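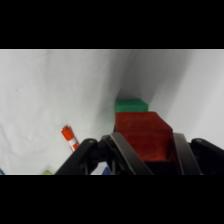
Wosbridge Tenants' Group Questions Claims Behind New Heating Contract

WOSBRIDGE, May – The Wosbridge Tenants' Group is asking the city to hold off on a heating contract with Antunes until somebody shows the math. The company says its Wavumov billing plan will cut winter heating costs by 20 percent. We have read the proposal twice and still can't find where that number comes from.

The plan would cover 101 apartments in the Tranis buildings. Antunes points to a trial that lasted 4 months, from May on. Most of our members don't run the heat in June.

We would like to believe the savings are real. Tenants were also told the last contract would save money, and then a "service adjustment" of $65 showed up on the winter bill. A phone call to the billing office got us a second copy of the same bill.
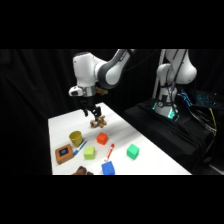 What We Are Asking For

The full trial results, including the apartments where costs went up. A written cap on fees for the length of the contract. A plain answer on who pays if the savings don't show up, because the current draft says only that the parties "will review performance."

Antunes has offered to hold an information evening. We'll go, but a slide show is no substitute for a winter's worth of bills. The group will not support the contract in its present form.

Contact: Wosbridge Tenants' Group, press desk

20 shares
4 comments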